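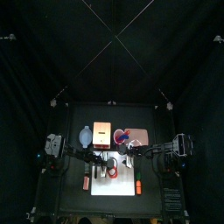
Two arms over the table at Skastard, with the mat laid out beneath the grippers.

Put a person at the controls
2022-05-05

I have spent a good part of the last four years moving robot arms by remote control, first at Kinnunen and now at Skastard, and I would like to argue for paying more attention to the person doing the moving.

The usual way of talking about this work treats the operator as a source of hours. You book someone in, they run the task, the recordings pile up, and the total goes in a report. Our last total was 711 recordings. It was a good number to send to the people who pay for the project, but it said very little about what the arms had been shown.

What they had been shown was one person's habits. I bring the left arm in early and leave it hovering while the right one works. A colleague on the Pritirura project parks the left arm well out of the way until it is wanted. Either is fine for getting a job done. Mix the two without noting who did what, and the robot is given two answers to the same question.

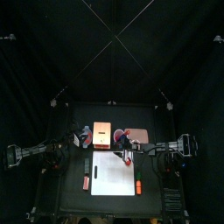
It gets harder with two arms on one table. Your hands know where each other are without being told, but at the controls you have to look, decide and then move, and new operators tend to freeze one arm completely. I did it for weeks. The cure was slow practice with nothing being recorded, and I still think those were the most useful sessions I had.

Some people prefer to take hold of the arm and guide it by hand. I can see why. You feel the weight of it and you learn quickly where it does not want to bend. For a single arm and a short task I would choose it every time. With two arms it is awkward, and after an hour it is tiring – tired people cut corners, and the corners end up in the recordings.

So my view is that we should record less and prepare more. At Skastard we now stop after 18 runs and change operator, and the spoiled runs are kept and marked as spoiled. The daily total has dropped. I don't mind that, though I know others here do.

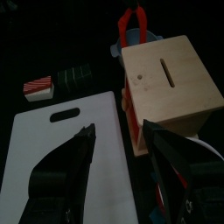 What I would change first

Give every new operator a week of practice before anything is saved. Write down who was at the controls for each run. Let operators throw out their own bad runs on the spot, while they still remember what went wrong. The Zevville group already does the last of these, and I would like us to copy it before the next round starts.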